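La table blanche

27 avril 2025

Il y a des gens qui achètent une maison, d'autres qui font un enfant. Moi, j'ai acheté une table blanche, et j'y pense à peu près autant.

L'ancienne était en chêne, ou du moins le vendeur de l'époque l'avait juré. Elle portait quatorze ans de tasses, une brûlure de fer à repasser et le prénom Marty gravé au compas par un enfant qui n'était même pas le mien. On y posait n'importe quoi, elle s'en fichait. Les miettes s'y fondaient dans le décor, le café y devenait une patine. C'était une table complaisante, et j'ai eu la sottise de vouloir mieux.

J'ai donc vendu la vieille en février à Preben Østergaard, qui l'a emportée sans dire un mot et avec un sourire que j'aurais dû trouver suspect. La remplaçante vient de chez Westevier, modèle Kirnell, plateau mat, blanc cassé. J'insiste sur le « cassé » : le catalogue le qualifiait de chaleureux, mais chez moi il tire sur le gris froid, comme un matin de novembre dans une salle d'attente. J'ai payé 145 euros de livraison pour un salon situé au rez-de-chaussée. Le livreur a franchi une marche.

Les premiers temps, j'ai vécu dans la terreur. Un stylo sans capuchon me faisait traverser la pièce. J'ai posé des sous-verres, puis des sous-plats, puis un torchon sous les sous-plats, jusqu'au soir où Ngan-ling Sin m'a demandé très poliment s'il y avait une table là-dessous. Elle a raison assez souvent, c'est pénible.

J'ai donc décidé de vider. Tout ce qui traînait devait trouver une place ailleurs : le courrier, les piles peut-être mortes, le mode d'emploi d'un grille-pain disparu, une boîte de trombones de marque Narkance que je n'ai aucun souvenir d'avoir achetée. Ça m'a pris une matinée. Le courrier est allé dans un tiroir, où il vieillit aussi bien. Les piles sont toujours dans un bol sur le frigo, en attente de jugement. 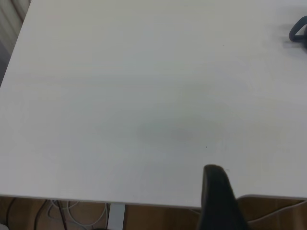 Le problème d'une surface presque nue, c'est qu'elle attire. Oddur Hafstein entre, il ne dit pas bonjour, il pose ses clés dessus. Kári Zoëga y laisse ses gants, son écharpe et une fois un demi-céleri. Moi-même, je passe avec un bol et ma main descend toute seule. J'ai tenu 9 jours avant la première rechute : une facture, posée bien droite au bord, comme si l'alignement comptait pour du rangement.

Et puis il y a la lumière. Je ne m'étais jamais demandé où tombaient les ombres dans cette pièce, le chêne les avalait toutes. Sur du blanc mat, la moindre chose en fait une, floue, un peu verdâtre selon l'heure — j'ai frotté l'une d'elles à l'éponge pendant une bonne minute avant de comprendre. Je le raconte parce que Þórarinn Toft était là et qu'il le racontera de toute façon, en plus long.

Côté entretien, puisqu'on me l'a demandé : eau tiède, une goutte de savon, chiffon qui ne peluche pas. La pierre blanche marche très bien sur l'évier et je ne l'essaierai pas ici. Pour le curcuma, je n'ai pas de solution. J'ai cessé d'en acheter, ce qui a simplifié la cuisine du dimanche et attristé à peu près tout le monde.

Reste la question des chaises. Les anciennes sont sombres, basses, et jurent avec le plateau d'une façon que Ngan-ling appelle « courageuse ». J'en ai vu de très belles à 700 euros les quatre, j'ai refermé la page, je l'ai rouverte le lendemain. En attendant, on mange un peu bas, le menton plus près de l'assiette, et on met moins de miettes sur la table.

Preben m'a écrit la semaine dernière. Il a poncé le chêne, la brûlure est partie, mais il a gardé Marty.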